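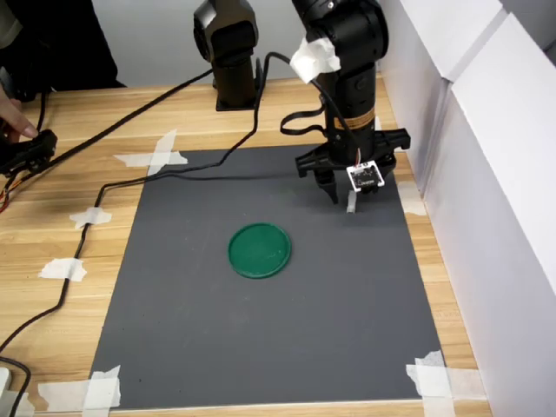

Could you not just throw the spare lids away, asked the first comment on our draft, and buy a new set with the money saved on printing the report?

We could have. The comment came from one of the two readers the course assigns to every group, and we have left it at the top because the rest of the report is more or less our answer. The short version is that we tried to throw one away in the first week and two residents objected, neither of whom could say what it belonged to.

## 1. What we set out to do

The shared kitchen in Kutton House has one deep drawer and two cupboards for food containers. The household items course asks each group to pick a storage problem, describe it, try a change and write up what happened. Other groups picked bicycles and winter coats. We picked lids, partly on principle and partly because the drawer had stopped closing.

Our question was simple: how much of what is in there can be used to put food away? A container with no lid is a bowl. A lid with no container is harder to name, although the green one has been used as a coaster, a spoon rest and, in January, a soap dish.

We agreed on three rules before opening anything:

- A lid and a container are a pair only if the lid stays on when the container is picked up by the lid.
- Nothing is discarded during the project, including things we personally dislike.
- Anything found in a resident's own fridge box is left alone, even if it is obviously ours.

The second rule was the hardest to keep. The third was broken once and we have apologized.

## 2. The inventory

We took everything out in one evening and laid it on the tables in the common room, sorted first by shape and then by brand where there was one to read. The full collection came to 196 pieces, lids and containers together. We had guessed far fewer. The drawer is not a large drawer.

After an evening of pressing plastic onto plastic, we had the following:

| Result | Pieces |
|---|---|
| In a working pair | 152 |
| Lids with nothing to cover | 29 |
| Containers with nothing to cover them | 15 |

So most of the collection works, which surprised us and rather weakened our opening presentation. The trouble is that the working pairs were not stored anywhere near each other. Lids were in the drawer, containers were in the cupboards, and the drawer was organized by the method of pushing.

Of the unmatched lids, 13 were round. Round lids are the worst kind to have left over, as they look as though they should fit everything. A rectangular lid that is wrong is wrong at once. A round one lets you get three quarters of the way along the rim before it pops up on the side you started from.

### 2.1 The green lid

Every group was asked to choose one object and follow it closely. Ours is a flat round lid, a dull green, with a raised rim and a few faint scuffs on the inside. Lying on the gray mat it looks perfectly reasonable, like something with a home to go to.

We tried it on every round container in the house. It is slightly too big for the Grakard soup tubs and slightly too small for the Plelix mixing bowl, and it will sit on the second-largest Plelix tub if you do not mind it sliding off again. We had high hopes for an old margarine tub from the back of the left cupboard. We were wrong about the margarine tub.

We also asked residents where the lid came from and got four confident answers:

1. It came with the house.
2. It belongs to a salad bowl that broke.
3. It is not a food lid at all and should be under a plant.
4. It is new.

These cannot all be right. The scuffs argue mildly against the fourth, though scuffs can be picked up quickly in that drawer. The salad bowl has some support, as two people remember a bowl, but one remembers it as blue.

## 3. The change

We considered labels, colored dots and a chart on the wall, and rejected the chart because the wall already has a chart about the dishwasher and we have all seen how that is going.

What we did in the end was dull. Each working pair was put away with its lid on. This takes more space than nesting, so we moved the baking trays on top of the fridge to free a shelf. The unmatched containers went in the right-hand cupboard with the bowls, where they have been quietly promoted. The unmatched lids went in a shoebox marked LIDS, NO BOTTOMS, which we now accept should have been worded differently.

Residents were told by a note on the drawer. The note said to put the lid on before putting the container away. It was signed by the group and soon annotated by others.

## 4. What happened

For the first two weeks the system held. People told us the kitchen felt calmer, and one asked whether we could do the cutlery. In the third week a visiting parent unloaded the dishwasher, very kindly, and nested everything by size. We spent the evening undoing it.

At the final check most pairs were still pairs. A few lids had drifted back to the drawer, and one Grakard tub had left the building with someone's lunch and not returned. We did not chase it. The drawer closes, with a small shove at the left corner that we think is a fault in the runner.

The shoebox did better than we expected. People started looking through it before buying anything, and two lids were claimed by residents who had been keeping the other half in their rooms – in one case with pens in it. Our inventory missed both because of the third rule, and we would drop that rule next time, or at least knock and ask.

The baking trays are a new problem. They make a noise when the fridge door shuts.

## 5. Notes for the next group

Dovhaniuk House has asked to borrow the method. Its kitchen is bigger and, from what we have seen, its drawer is worse. We would suggest starting earlier in the evening than we did, washing everything first, and having a separate table for the round ones.

On the matter raised in the first comment: under the course rules the leftover lids may be recycled once this report has been graded. The group voted to let the rectangular ones go. The round ones stay in the box until the end of the year, and the green one is back beside the sink with the soap on it.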